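Drosasel Tabletop Shelving Set: Data Card

Summary

The Drosasel set is a collection of teleoperated demonstrations for training manipulation policies. It was recorded at the Ridine laboratory in Plunville on a fixed two-arm station. The task family is moving clear and gold-colored tableware between a tabletop and a raised perforated shelf.
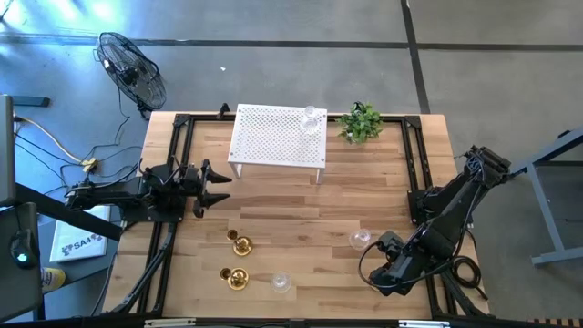

Last changed: January, revision 10

Contents

The release holds 366 demonstrations. Each includes an overview video, video from the wrist cameras, joint positions, gripper opening and a short written instruction. Recordings longer than 750 frames were removed.

Transparent and reflective objects were chosen deliberately. Wood grain shows through the clear glasses, and the gold pieces produce strong highlights that change with the viewing angle.

Wrist video

Wrist video is supplied without stabilization. Users should expect motion blur, and views in which a gripper finger covers part of an object. Floor, furniture and people may also enter the view.

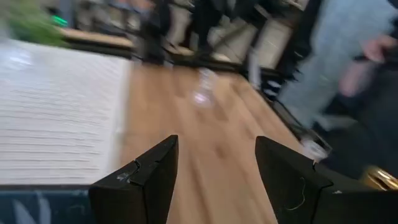

Davoud Shirazi
Data Steward, Dönmez Manipulation Program

Recommended use

The set is intended for imitation learning and for testing object detection on glass and polished metal. We advise holding out 200 demonstrations for evaluation when comparing methods. Daylight reaches the station through large windows, and exposure has not been corrected.
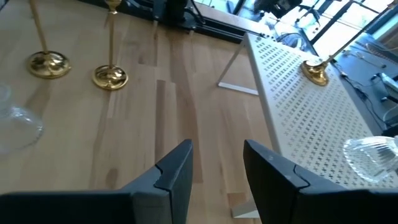
Instructions name objects by general type only, such as "glass" or "candlestick." Users who need finer labels must add them. Requests for access, and reports of faulty recordings, should be sent to the data steward with the demonstration number.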